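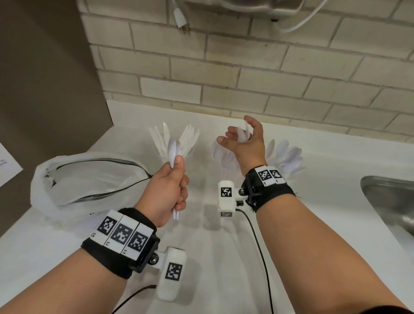 Saturday, April 25, 2026

Well, the bass are back off Jirnen and I've got the sore arms to prove it! We took the boat out past the old harbour wall at first light and had our first decent fish in the box before I'd finished my tea. The biggest went 448 on the Michiels scale (that's points, for those of you new to the club league) and it came on a plain silver lure in very shallow water.

That puts our boat on 1182 for the spring, which leaves us 211 behind the Vuven lot, who've been out every evening this month and haven't let us forget it. Plenty of time to catch them up though, as the league runs right through to July.

Wunusport are putting up a 300 pound voucher for the best bass of the season, same rules as last year, so measure it, take your snap and get it back in the water quickly please. Entry forms are in the tackle shop by the slipway. I've still got two spaces on the boat for next weekend if anyone fancies it, bring waterproofs and your own lunch.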